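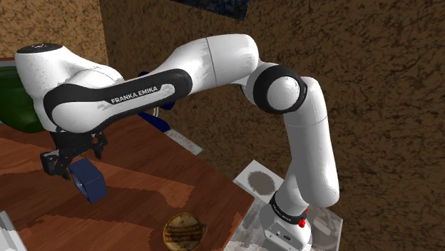

Plondosine Tabletop Scene Pack: Gallery

Plondosine is the tabletop scene pack from Carnero. It ships with 438 household objects and room materials, and a license covers up to two workstations. We ran it for two weeks on the office desktop with its default settings. All the pictures on this page are renders.

The arm carries FRANKA EMIKA lettering along the forearm, and it stays readable at this size. The text on the lower column does not. Wood grain on the table is good. The stone-like walls are busy, and we would swap them for something plainer before doing any vision work.
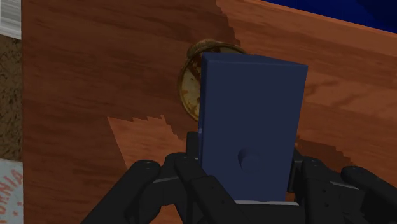 Hjørdis Dahlgren
Reviews editor, Justden
Sep 17, 2022

Blue block between the fingertip pads, with the small round knob facing out. The gripper linkages are modeled in more detail than we expected at this price, down to the tiny fastener dots.

The weak point is shadows. Their edges on the wood are stair-stepped, and a fix is promised for the November update. Until then, plan on training with the lights varied — the pack has a simple slider for that. 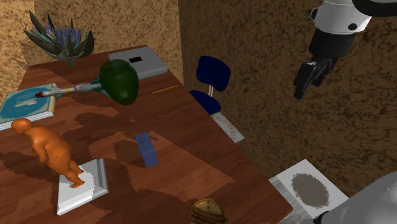

Gripper empty and clear of the table, block lying near the middle.

The clutter is what you pay for. A plant, a green vase, a toy rocket, a book and an orange figurine share the table, and the navy chair stands beyond its right edge. Small print suffers: the marks on the book cover can't be read.

Layouts are saved as text files, and loading one took us a few seconds. The manual is short and skips the section on swapping grippers.

Comments

Jonatan Åberg: Same shadow steps on my machine. Raising the shadow map size helped a little but the frame rate dropped by half.

engstrom_lab: Does the block come in other colors?

Hjørdis Dahlgren: Yes, color is set per object in the layout file.

mk_tabletop: We turned the wall texture off the first day. Much easier on the eyes.

Contact Justden | © 2022 Justden | Back to top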